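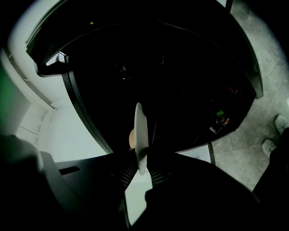

White plate, held up on its edge.

I have now watched the Drallow trailer more times than I'm willing to put in writing, and I'm only getting more excited. For anyone who missed it, Drallow is the film of the Cleraden comics, it's out in December, and the running time was confirmed this week as 131 minutes. Perfect! Long enough for the flood story, short enough that I won't have to plan my drinks around it.

The big question in my inbox is whether Iltau turns up. My guess is yes, but only right at the end, and probably only the voice. The comics kept her hidden until issue 73 and that reveal still gives me goosebumps, so I'd be gutted if they used her up in the first film. There's a shot in the trailer (the one with the bells, just after the title) where somebody off screen says "not yet", and I'm convinced it's her. My friend Ghazala Lashari thinks it's the ferryman. We have a curry riding on it.

Then there's Þórarinn Vídalín directing. I loved Noiphan, his last one, which hardly anybody round here got to see because it played for a week and vanished. It was a small, odd film with a wonderful chase through a fish market, and you always knew where everyone was standing. If he brings even a bit of that to the bridge fight I'll be over the moon.

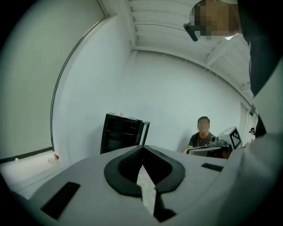
Looking up at the grey gripper, black pads in the middle.

My one worry is the brothers. On the page they barely speak to each other for the first 2 books, and that silence does so much of the work. In the trailer they're swapping jokes every few seconds - good jokes, I did laugh - and I hope there are some quiet bits left between them. Trailers do love to pick out the funny lines, so I'm not going to fret yet.

Tickets aren't on sale at our cinema so far, but I've asked twice and they're getting used to me. I'm going on opening night and again that weekend with my sister, who hasn't read a single issue and keeps calling it Dralloway. If you've read the comics, tell me in the comments who you think says "not yet". Just no spoilers past the flood, please, as she reads these!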